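Caring for a pale wood-grain tabletop

Applies to kitchen tables, shop tables and desks with a light, blond or beige wood-look surface. Last revised in October.

1. Identify the surface first

Pale tops are sold as solid softwood, veneer on board, and printed film. From a normal standing height the three can be hard to tell apart, and the cleaning method differs for each. Check in this order:

Look at the end of the top. Solid wood shows end grain there. Veneer and film show an edge band or a core.
Look at the underside. A grain line on top that continues over the edge and along the side indicates solid wood.
Look for repeats. Printed film uses a pattern of fixed length, so the same figure will appear again farther down the top.
If the result is still unclear, treat the surface as veneer. The veneer method is safe on all three.

2. Find the grain direction

All wiping, sanding and oiling on real wood follows the grain. On a pale top the lines are low in contrast and the direction is easy to misread under a ceiling fixture. Turn the overhead light off and set a lamp at one end of the table, level with the top. Walk around until the lines show, then mark the direction with a piece of painter's tape on the edge.

Grain spacing is rarely uniform. Fine, close lines in one area can open into wider, curved ones in another. Follow the general direction of the closest lines and ignore small local curves.

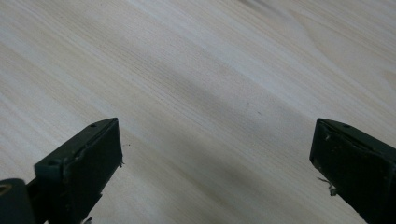 3. Separate shadow from stain

A soft gray band on a blond top is often only a shadow. Before applying any cleaner, move the lamp 16 inches to one side. A shadow moves with it. A stain stays where it is. A dark patch that stays put and follows the grain lines may be natural color in the wood, and scrubbing will not remove it.

Reflected light causes the opposite error. A cool, bluish patch can be mistaken for a worn area in the finish. View it from the other side of the table. Wear remains visible from both sides, usually with a dull edge.

4. Routine cleaning

Dry dust with a microfiber cloth, along the grain.
Mix a few drops of dish soap in a quart of lukewarm water.
Wring the cloth until it no longer drips. Wipe in overlapping passes, end to end.
Wipe again with plain water, then dry at once with a second cloth.
Leave the top clear for 10 minutes before putting anything back.

Do not use ammonia, scouring powder or melamine sponges. Melamine is a fine abrasive and leaves bright spots on a satin finish. On oiled pine or spruce, keep water to a minimum. Softwood takes up moisture quickly and the grain will rise.

5. Wire goods and metal feet

Racks, trivets and baskets made of thin rod concentrate their load at the bends and cut ends. On softwood, a loaded rack can leave a dent at each contact point, and bare steel left on a damp top leaves a black mark.

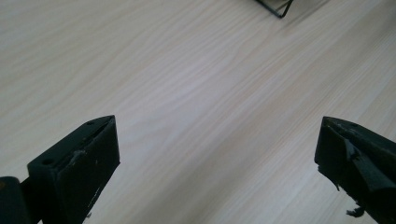 Lift wire pieces to move them; do not slide them. Run a fingertip along the underside of each corner and file down any burr. Clear vinyl tubing, slit lengthwise, fits over most thin rod and can be trimmed with scissors. Felt pads work on flat feet but come loose from round rod. Replace tubing when it yellows or hardens.

We have used Wetton clear tubing and Sotelo felt pads on the shop tables at Otley. Both held up. The Zandari pads left adhesive on the surface and were discontinued.

6. Dents and raised grain (solid wood only)

For a shallow dent, lay a damp cotton cloth over it and touch with a warm iron for a few seconds. Check and repeat. Stop when the surface is level or no longer changes. Let dry overnight.

For raised grain, sand lightly with 320 grit on a flat block, along the grain, and remove the dust before refinishing. Feather the edge of the sanded area well past the repair.

Do not attempt either on film. Heat will lift it, and sanding exposes the core.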